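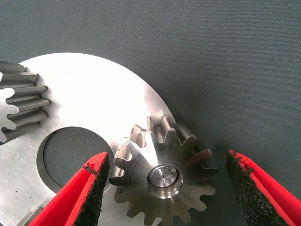 CHAPTER 5
Chores at Home and Work on the Shop Floor

Whether machines can do household and shop-floor chores is usually asked as one question. In this chapter we treat it as several. Picking a part up is one job. Telling it from the part beside it is another, and so is putting it where it belongs at the angle it needs. A machine may do the first well and the last badly, and a plant manager or a homeowner will judge it by the last.

Take a small spur gear lying partly on a flat metal disc and partly on cloth. A person picks it up without thinking. A gripper with two fingers has to settle several things first. The fingers must come down on either side of the gear, and their tips must go low enough to hold it without striking what lies underneath. On this gear one side is over metal and the other over fabric, so the two tips do not meet the same surface. The fingers can close on the teeth or on the raised hub. The teeth give a wide hold but an uneven one, and the gear may turn a little as they close. The hub is round and even, but it is small, and a hold there leaves less room for error.

Polished metal adds a second difficulty. Bright highlights on one side of a gear and dull shading on the other can make a camera program misjudge where the edge is. A machine that finds a painted block every time may hesitate over a shiny part of the same size.

What the Trials Show

Most of the figures in this chapter come from trials run at the Dornach parts shop under Su-bin Ahn and I-seul Kang. The shop logged 1144 attempts to lift a small metal part from a flat surface and set it on a peg. Of these, 148 ended in a failure of some kind. The log sorts failures into 3 groups: the part was missed, the part was dropped, or the part was carried to the peg and would not seat. The last group was the largest. Kang's notes put most of these cases down to a part that had tilted in the grip during lifting.

A failure rate of this size can be acceptable or useless, depending on what surrounds it. At Dornach a worker stood near the bench and cleared each jam by hand. The company then had a machine that did most of the lifting and a worker who could not leave. Section 5.2 works through the cost of that arrangement and compares it with the older method of feeding parts down a chute, in which the parts always arrive facing the same way.

From the Bench to the Kitchen

Homes are harder in some ways and easier in others. A fork in a drawer does not have to seat on a peg, and a towel folded badly is still a folded towel. On the other hand, a shop handles the same few parts all year, and a kitchen does not. So-yul Na, who ran the household trials at Gwynne, found that a change of dish soap bottle could set a routine back by a morning. Her results are covered in Section 5.4, along with the laundry work by Gun-woo Ahn.

Readers should take care with the word "yet." It suggests that every chore is on the same road and only the date is in doubt. Some chores in this chapter are done by machine today at a price a small shop can pay. Others have been shown to work once, in a prepared room, and have changed little in the years that followed.

Terms to Know

Grasp: the way a gripper holds an object, including where the fingers touch it.
Seating: bringing a part fully into its final position.
Cycle time: the time from the start of one attempt to the start of the next.
Intervention: any moment at which a person has to step in.

Before You Read

Choose a task you do with your hands every day and write down each step. Mark the steps where you rely on touch more than sight. Keep the list for the exercise at the end of Section 5.3.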